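Accueil Bien-être Saunas Spas Guides Contact

Installer un spa gonflable sur une terrasse sans croire la notice

La notice du Barajas promet une installation « en quelques minutes, sans outil ». Pour le gonflage, admettons. Pour le reste, comptez un après-midi et gardez une certaine méfiance envers tout ce qui est imprimé en gras sur le carton.

Le poids d'abord

Les vendeurs parlent de la contenance, rarement de la charge. Avec 600 litres d'eau, vous posez déjà 600 kilos sur le sol, et il faut encore ajouter les baigneurs. Une dalle en béton au niveau du jardin s'en accommode. Un balcon ou une terrasse sur plots, c'est une autre histoire : demandez la charge admissible à quelqu'un qui sait la calculer, et par écrit. Le « ça tiendra » du magasin n'engage que vous.

Préparer le sol

Balayez, puis passez la main partout. Un gravillon suffit à percer le fond. Le tapis fourni est mince ; j'ai ajouté des dalles de mousse Sulura, vendues comme « isolation thermique avancée ». De la mousse, quoi. Elle protège le fond, et je n'ai rien remarqué sur la facture. Vérifiez ensuite le niveau avec une règle de maçon : au-delà de 2 cm d'écart d'un bord à l'autre, je corrigerais avant de remplir.

Le branchement

Une prise extérieure avec terre, protégée par un différentiel, et pas de rallonge. Le kit Faltstead comprend un câble « spécial jardin » que je n'ai pas sorti de son sachet, puisque la notice de la pompe interdit elle-même les rallonges. Appuyez sur le bouton de test du différentiel avant chaque mise en service.

Remplir et chauffer

1. Gonflez la cuve, puis attendez 15 minutes et contrôlez les valves.
2. Remplissez entre les deux repères, jamais au-dessus.
3. Purgez l'air des tuyaux avant de lancer la pompe.
4. Mettez le couvercle et laissez chauffer toute la nuit.

Le fabricant annonce 6 heures de chauffe. Peut-être en plein mois d'août ; chez moi, en avril, l'eau était encore tiède au petit déjeuner.

Le traitement de l'eau

Des bandelettes, du chlore ou du brome, un correcteur de pH. Le « pack sérénité » Prikotness contient à peu de chose près la même liste, avec un flotteur en forme de canard. Achetez les produits séparément, lisez les dosages et ne mélangez jamais deux désinfectants. Rincez le filtre souvent, plus souvent que ne le dit l'emballage.

À lire aussi
Sauna tonneau : faut-il vraiment traiter le bois ?
Couvertures isothermes, ce que valent les promesses
Hiverner un spa gonflable
Encas et boissons pour une soirée spa
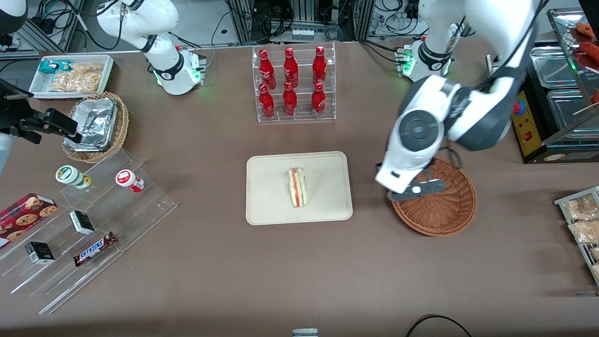 Un sandwich triangle sur son plateau beige, près d'une corbeille en osier.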